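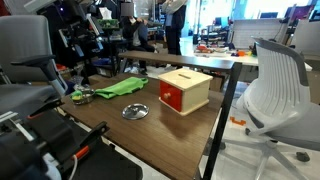 Line Nine

Stories > Short Fiction > Workplace

Filed under: Machines & Money

The buyer at Dorness had a form with 11 lines, and line nine asked what the arm was for. She wrote: opening a red door with a round wooden knob. Finance sent it back.

Zadanton quoted 462 a month, service included. Ullik quoted 400 - gripper fingers extra, six weeks' delivery. She entered both and left the total blank until March.

On the second attempt she wrote: general handling, small doors, lids, cloth. Finance asked which lids. She wrote: round, metal, one handle.

The form came back signed, with the Ullik figure circled and the fingers struck out.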